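How do we know that hand gel kills germs?

You have probably seen a bottle that says "kills 99.9% of germs". It sounds brilliant. But should you believe it? Let's be a bit fussy and ask some questions.

First, which germs? There are thousands of sorts. A maker may have tried the gel on only a few of them, and picked the easy ones. Tiny bugs that cause tummy upsets can be very tough, and some of them hardly mind hand gel at all.

Second, where was it tried? Germs in a test can be sitting in neat little wells on a plastic plate. Your hands have creases, fingernails and, quite often, jam. Jam gets in the way.

Laboratory equipment on a table, and a plate with wells in the middle picture
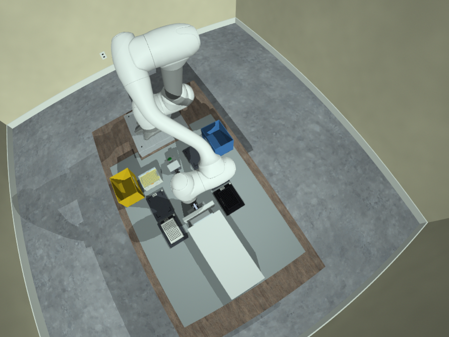
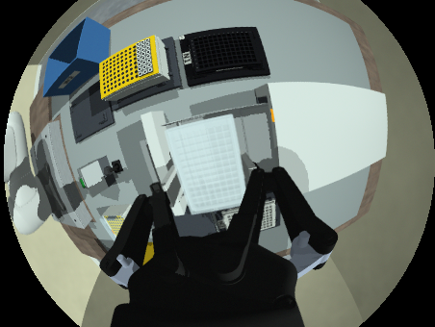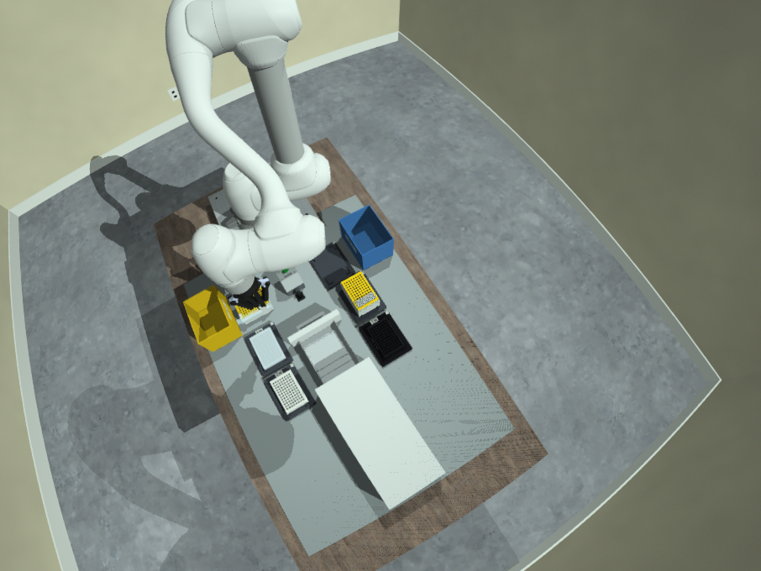

Third, how many are left? Say you start with a million germs and get rid of 99.9% of them. That leaves a thousand! Big percentages can hide big leftovers.

Kha Thái, who teaches science at Skelside, asked 26 pupils to rub in some gel and then say whether their hands were clean. All of them said yes. "How do you know?" she asked. They didn't. Clean-looking hands and germ-free hands are different things, and your eyes can't spot germs.

So is gel useless? No. It's handy on a bus or a school trip. Soap and water is still the better choice before you eat or after the loo, as rubbing and rinsing carries germs off down the plughole.

Next time a label gives you a number, ask who measured it, and what they measured it on.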